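Stallholder Liaison Assistant, Prestport Makers' Fair

Prultutia invites applications for the post of Stallholder Liaison Assistant. The fair brings together 118 independent traders in clothing, jewellery and homeware, and is held over two days in March.

The successful candidate will report to Marleny Sotelo, Head of Markets, and will answer enquiries from traders, check stall bookings and prepare the printed floor plan. 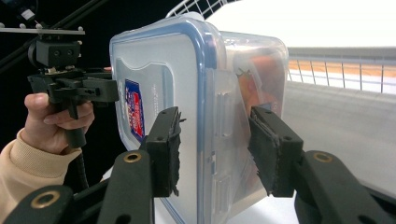 Requirements
Experience in retail or events
Clear written English
Availability on both days of the fair from 7 am

How to apply
Applicants should send a CV and a covering letter of no more than one page to Ayodele Usman, Prultutia, quoting reference 887. Interviews will be held in Prestport – travel costs within the county will be repaid.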